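Can a robot learn to tidy a drawer from students? Drotham is betting a semester on it

The robotics club at Drotham meets on Friday evenings, and I went in expecting to be sold something. The Hiduritz project has been written up twice in the college newsletter as a robot that will put your house in order. The student who leads it winced when I read that line back to her.

"It doesn't tidy anything yet," she said. "What we have is 223 recordings of people opening drawers."

The idea is simple enough. Club members work with a gripper in each hand, doing household jobs the slow way, and the recordings are used to train a program that should later drive a pair of arms. Should is the word I kept underlining in my notes. I asked how many of the 223 were any good.

"We threw out 27," she said. "Somebody dropped something, or the tracking jumped. I'd throw out more, but then people get upset, it's their evening."

The club has entered the Hollenstein round in July, where each team gets 7 tasks and three tries at each. Last year Drotham finished two of them. I wondered aloud whether a team that managed two should be adding harder ones, and she gave me a look I probably deserved.

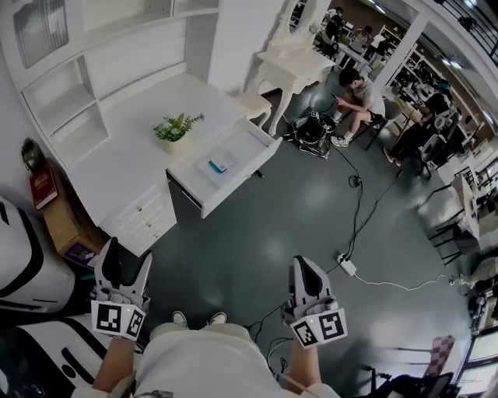 A second-year member said that the scoring was the real problem, since a drawer left half open counts the same as one never touched. He would like partial credit. I am less sure. Anyone paying for a machine like this would want the drawer shut, and Fimex, which lends the club its testing space, presumably thinks so too.

What does the club get out of it, if the robot never closes a drawer? I put this to three members and got three versions of the same shrug. One had learned to solder. Another said she could now read other people's code "without wanting to lie down" – a skill I don't have myself.

The leader was the only one who tried to defend the method. Copying people works, she said, provided the people are consistent, and hers are not. Everyone pulls a handle differently. She has started asking members to repeat the same job until they are bored with it.

"Bored is good," she said. "Bored people move the same way every time."

I asked if I could come back in July and watch. She said yes, then asked me not to stand near the drawers.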